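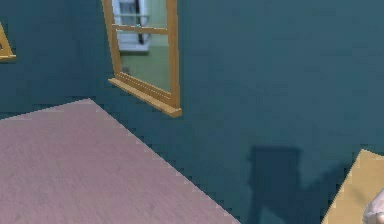 Window and Interior Finish Checklist with Comments
Surton Street duplex, lower unit
Inspected 25 Jul 2020 by Rosemarie Teuber
Permit file 2,312

Ratings: OK, Repair, Monitor, N/A

WINDOWS

1. Sash opens and closes without force
Rating: Repair
Back bedroom sash sticks halfway up. Paint has built up in the left channel. Scrape the channel and wax it. All others move freely.

2. Sash stays open without a prop
Rating: Repair
Kitchen window drops when let go. One cord is broken, the other is frayed. Replace both. Tenant has been using a paint stirrer to hold it up – tell her to keep it shut until the cords are done.

3. Locks engage fully
Rating: OK
Keeper in the hall was loose. Tightened during the visit.

4. Glass free of cracks, glazing sound
Rating: Monitor
Short crack in the lower corner of the bathroom pane. It has not grown since the last visit. Putty on the north side is dry and starting to lift.

5. Sills and stools, no soft wood
Rating: Repair
Outside sill at the back bedroom takes the point of a screwdriver at the right end. Soft area is 15 inches long. Cut back to sound wood and patch, then prime before the finish coat. Inside sills are solid.

6. Bedroom windows usable as an exit
Rating: OK
Sill height and clear opening measured in both bedrooms. The dresser in the front bedroom has been moved away from the window as asked.

7. Screens
Rating: Repair
Two torn, one missing. Rothe has the sizes and will make all three.

WALLS AND PAINT

8. Peeling or chipping paint
Rating: Monitor
Small chips on the closet door casing. House is old enough for lead, so no dry sanding anywhere in the unit. Test results for the trim are in the file under sample 268.

9. Stains or signs of leaks
Rating: OK
Old ring on the hall ceiling, meter reads dry.

10. Finish on bare wood trim
Rating: Monitor
Clear coat is thin on the south side. Recoat with Lolalik satin, two coats, same as the upper unit.

SAFETY ITEMS

11. Smoke and carbon monoxide alarms
Rating: Repair
Hall alarm is past its date. The other units passed the button test.

12. Blind cords
Rating: Repair
Looped cord in the front bedroom. There is a toddler in the unit. Replace with a cordless blind – Filia carries a 52 inch one that fits. Cord was tied up high before I left, but that is not a fix.

13. Handrail at rear steps
Rating: OK

FOLLOW-UP
Items 2, 11 and 12 come first. Items 1, 5 and 7 by the end of September. Call the tenant the day before any visit. Side gate key is on the hook in the basement.

R. Teuber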